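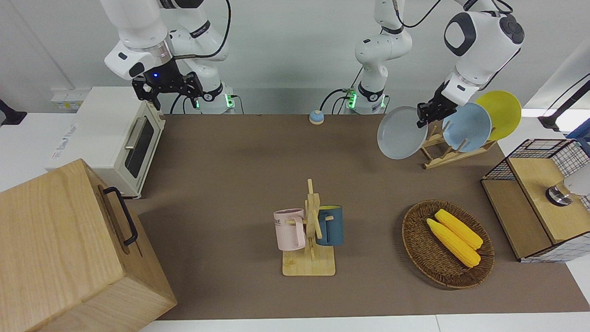 Frida Hjaltested

Third apartment in four years, and this one has a kitchen you can cross in two steps. I counted. Fine. People cook in worse.

What I wanted to know was how everyone else does it. So I asked, mostly by phone, mostly people in old buildings with bad wiring and a landlord who answers texts on Thursdays. 43 replies in the end. The complaints were nearly all the same one - counter. Where does the board go, where does the hot tray go, where do you put the onions once they're chopped.

Charalambos Konstantinidis has been refitting small rentals since before I could boil an egg. He charges for an hour and stays for two. First thing he did in my place was take everything off the counter and put it on the bed. All of it. Then he made me cook dinner and only bring back what I reached for.

A knife. The board. Salt. One pan, one pot. The kettle, becuase I'm not a monster. The blender stayed on the bed and now lives at my sister's.

His rule on ovens: countertop models are good, buy one, but measure with the door open. People measure it shut. Then the door comes down and there goes your prep space, and your elbow with it. Leave the gap the manual asks for, too. Yes, even if it looks silly.

Shelves next. I bought mine from Rereck, a secondhand place near the bus depot, 3 brackets and a plank. Came out crooked. Still up. Plates on it, bowls on it, nothing heavy over the sink. The fancier option was a fold-down unit from Trelura at 236 dollars, and I did stand in front of it for a while.

Some people go all in. One couple I talked to spent 3,000 dollars on a kitchen they were renting, got notice in March, and left the lot behind. They said they'd do it again. I wouldn't.

Lighting is the cheap fix. A stick-on strip under the cabinet, warm not blue, and suddenly you can see what your cutting. Mine runs on batteries and needs new ones more often than the box promised.

Dinner last night was beans on toast with a fried egg. Board on the left, pan on the right, room for a glass of wine in between.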